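About Us

Hi, I'm Telma Acuña, and together with Suha Qudah I run Lunen, a small property company that fixes up tired retail buildings and rents them out to shops, cafés and offices. We started in 2000 with one narrow storefront on Sepúlveda Street and a loan that kept me up at night. The storefront had been a shoe store, then a travel agency, then nothing at all for years, and we loved it anyway (still do!).

Suha handles the construction side and I handle the leases, although we both end up carrying ceiling tiles when a deadline gets close. These days we look after 44 units, most of them at Lallero, the old arcade by the bus station, and the rest at Skalby, which used to be a furniture warehouse and now has wide hallways, a loading dock and really good light on the upper floor.

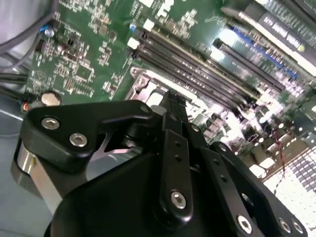

How we work with tenants

We like leases a normal person can read. Ours fit on a few pages, and I'll sit down and go through every line with you if you want, coffee included. Rent and service charges are listed separately, so you know what the heating costs and what the cleaning costs. Signs, paint colors and interior walls are yours to decide, just show Suha the plan first so she can check it against the wiring and the sprinklers.

Most of our tenants are small businesses opening their first or second place. We've had a bakery grow from a corner kiosk into a double unit, and a tailor who moved across the hall and back again! We're happy to shuffle people around when the space allows it. 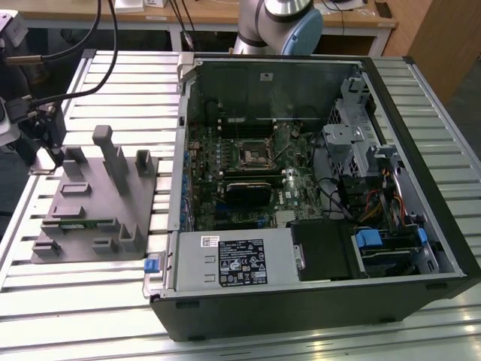
Can I rent a unit for just a few months?

Short leases are available at Lallero, starting at 2 months, and they come with the lights, flooring and front shutter already in place. Skalby units are rented by the year. Call the office and ask for me, and I'll tell you what's open and walk you through it.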